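The Drurneo Air Ferry

The Drurneo Air Ferry was a scheduled air service between the mainland aerodrome at Rovance and the island of Simik. It is remembered, when it is remembered, for the ditching of its only aircraft in shallow water in September, an accident in which everyone aboard walked ashore and the airline did not recover. 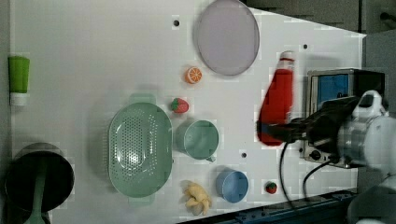
Background

Before the air ferry, Simik was reached by a boat that left twice a week and came back when the skipper felt the weather had apologised. Kálmán Vincze, a crop-spraying pilot who had fallen out with most of the farmers he sprayed for, bought a second-hand twin-engined aircraft and registered a company under the name Drurneo. The meaning of the name has been disputed. Vincze told one newspaper that it was an old word for swallow and another that he had made it up in the bath.

The crossing took 20 minutes. Passengers were weighed with their luggage on a grain scale, and the figure was read out loud, a practice that produced more letters of complaint than the accident did. The return fare was 345 crowns, or 300 for anyone prepared to sit beside the freight, which was usually bread and sometimes poultry.

Operations

The timetable, printed on yellow card, listed three flights a day. Surviving copies carry a note in small type stating that departure times were "for guidance". The island airstrip was a sloping field owned by the Szilágyi family, who kept grazing rights under the lease and exercised them. Aircraft generally made one low pass to move the sheep and landed on the second. Visitors from the mainland found this alarming, while islanders used the first pass as a signal to put their coats on.

Drurneo had one pilot, one mechanic and a booking office in the back of a chemist's shop in Rovance. Tickets could be bought only while the chemist was open, so the Sunday service flew largely empty for its first year.

The ditching

The aircraft left Rovance in the late morning with a light load. Partway across, the left engine lost power, and a few minutes later the right one did the same. Vincze brought the aircraft down in the bay south of the Simik harbour wall, where the water at low tide came up to the passengers' waists. They waded in. One of them had kept hold of a cake.

The inquiry found that the fuel had been contaminated with water, most likely from a storage drum with a perished seal. It criticised the company's record-keeping, which consisted of a desk diary in which fuel deliveries, dental appointments and football scores were entered in the same pencil. It praised the landing. Vincze had the paragraph of praise framed and hung in the booking office, and left out the remaining pages.

Aftermath

The aircraft was dragged on to the beach by tractor and declared beyond economic repair. The insurers paid part of its value after a long correspondence about whether the bay counted as an airfield under the terms of the policy. Vincze put his share into a bus, which he drove between Rovance and the ferry quay until he retired. It was said to run late.

A tail section survives on Simik as the roof of a boat shed. A proposal to move it to a museum on the mainland was turned down by the owner of the shed, who pointed out that he would then need a roof.

The airstrip has gone back to pasture, though it is still marked on some charts, and light aircraft occasionally circle it before thinking better of the idea.

See also: Simik harbour; Rovance aerodrome; List of short-lived airlines

Page last edited Apr 3, 2025 | Contact the editors | Copyright and reuse | Back to top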